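Stories > Short fiction > The Long Table

The Long Table
By R. Flerier
11 January 2022

The marble had come from the Perić yard and cost 440, delivered. She cleared it from one end. 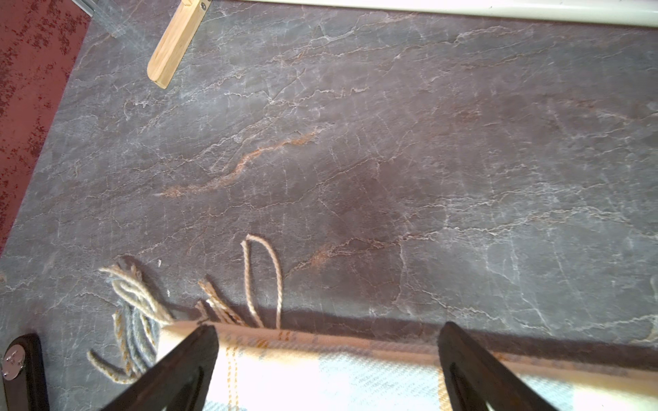
1. The Rope

The rope was last. She had put off the rope. It had held the tarpaulin on the boat at Furano every winter, and when the white cord wore through he had tied in whatever he had, yellow-flecked or bluish grey, and carried on.

She followed the orange vein in the grey stone with her thumb until it thinned out. He had chosen the slab for that vein. She had wanted a plain one.

2. The Box

The box was marked Stestudel, after the house they never bought. She laid the rope inside and folded the flaps. Then she opened them, took the rope out again and hung it on the back of the door.

The buyer rang at six and offered 100 for the table. She said it was not for sale until June, and he said he would ring in June.

Recent stories
The Ferry Clerk
600 Steps
Room 1447
A Coat for Furano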